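The Pruvex Grikum wants to make the small fishing boat electric, and quiet enough to hear the birds

If you've ever spent a morning on a small lake with an old gas outboard, you know the routine. Pull the cord, smell the fumes, pull the cord again, apologize to the people on the dock. Pruvex, a tiny company on the shore of Lake Watkins, thinks that routine has gone on long enough, and after an afternoon out on the water with its co-founder I'm pretty much ready to agree.

The company makes one thing, an electric outboard called the Grikum, and it comes in two sizes. The smaller one is meant for rowboats and tenders. The bigger one, the one I got to drive, is built for the kind of 14-foot open boat that half the families on this lake seem to own. Orders for both open on September 30, 2019, and the co-founder was so visibly excited about it that we ended up talking on the dock for a good while before anyone untied a line.

"I grew up with a gas motor, and I loved that motor," she told me. "I could take it apart and put it back together before I could drive a car. But I also remember that we shouted at each other all day. My whole family, out on the most peaceful place in the world, yelling 'What?' over and over."

The Grikum does make a sound. At low speed it's a soft whir, a bit like a sewing machine in the next room, and when you open it up the whir turns into a hum. The loudest thing by far is the water slapping along the hull. We passed a heron that did not bother to look up!

The first version, she says, was loud in a way none of them had expected. They had bought a motor meant for a golf cart, bolted it to the leg of a dead outboard and fed it through a set of straight-cut gears. "It screamed. People came out of their houses. I remember thinking, well, we have managed to build an electric motor that is worse than the gas one."
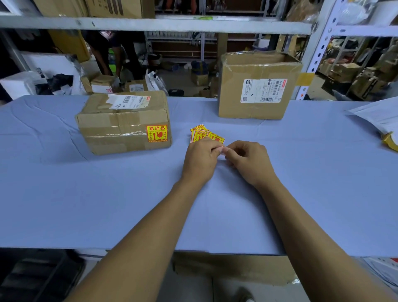

So the gears went. The production motor sits underwater, right behind the propeller, with nothing between the two but a shaft. That took the noise away and also solved a cooling problem, because the lake does the job for free. It created a sealing problem in return, and she talked about seals for so long, and with so much joy, that I filled four pages of my notebook. The short version is that there's a double seal with a small oil chamber between the lips, and that the oil can be checked through a plug on the side with an ordinary screwdriver. She is very proud of the ordinary screwdriver.

"I don't want anybody to have to drive to a dealer with a boat on a trailer just to find out if things are okay in there," she said. "You should be able to look."

Then there's the battery, the part everyone asks about. The pack for the larger Grikum weighs 215 pounds, and she doesn't try to talk around that number. It lives low in the middle of the boat under the bench, where it works like ballast, and she had me stand up and shift my weight from one side to the other to feel the difference. I'm a nervous stander in small boats and I felt fine. Still, you're not going to carry it up to the cabin by yourself. It charges in place, from a regular dock outlet, overnight.

Range on a full charge is almost 20 miles at what she calls "talking speed," and a good deal less if you run it flat out. How much less? She grinned and told me to go find out. I did, for a few minutes, and watched the display by the tiller recalculate as the bow came up. It shows one big figure for the miles you have left at the speed you're doing right now. Ease off and the figure climbs. I got completely hooked on this and I suspect a lot of people will — it makes a game out of going slowly.

"We tried a percentage first," she said. "Testers hated it. Thirty percent of what? They wanted to know if they could get home. So we show them if they can get home."

Those testers were mostly neighbors on Lake Watkins, who ran the motors through a whole season for fishing, towing kids on tubes and, in one case, hauling a refrigerator to an island. The tube towing went better than she had guessed. All of the electric motor's pull is there from the very start, and she had to soften the throttle so that no more kids got left behind in the air with their feet where their heads should be.

Weeds were the harder lesson. By late summer the shallow end of the lake is thick with milfoil, and an early propeller gathered it up like spaghetti on a fork. The motor kept pushing without complaint, the way electric motors do, and drained the pack doing it.
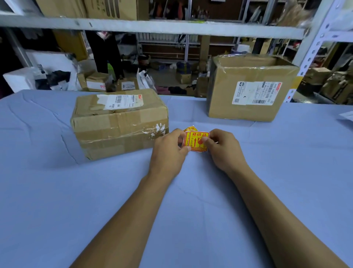

The fix is a propeller with swept-back blades, plus a button on the tiller that runs the motor backward for a couple of seconds. She calls it the spit button. It's red, it has no label on it, and I pressed it many more times than the weeds required.

For people who are starting from nothing, Pruvex is working with the boatbuilder Balesico on a hull made with the battery in mind. I saw the bare shell in the shed, upside down on stands. It's narrower at the waterline than the usual aluminum fishing boat, and it has no space set aside for a fuel tank, so there's room for a proper locker up front. The first finished ones are due in November, which is a funny time of year to launch a boat up here, but she wants them to get cold early. Batteries give less in the cold, and she would like to have real numbers from real ice-rimmed mornings before anyone buys one for duck season.

I asked what she would change if she could change one thing. I expected her to say the weight.

"The plug," she said right away. "The charging plug goes in one way up and it's hard to see which way in the dark. I've been out there with a flashlight in my teeth. It's such a small thing, and it drives me up the wall. The next batch will have a notch you can feel with your thumb."

Would she ever build something bigger, for the pontoon crowd? She gets that question a lot, and there is a drawing pinned up over her desk that she wouldn't let me look at closely. For now she wants every motor that leaves the shed to be one she would put on her own boat. Hers, by the way, is an old green rowboat with a patch on the bow, and the serial number on its Grikum is 2. Serial number one is at the bottom of the lake, and she plans to go back for it when the water clears.

Related stories
Can you charge a boat from a solar dock? We tried it for a summer
Electric kayaks are heavier than you think and more fun than you think
How to winterize a lithium battery pack
Five quiet lakes where gas motors aren't allowed

Contact us | Write for us | Copyright, all rights reserved | Back to top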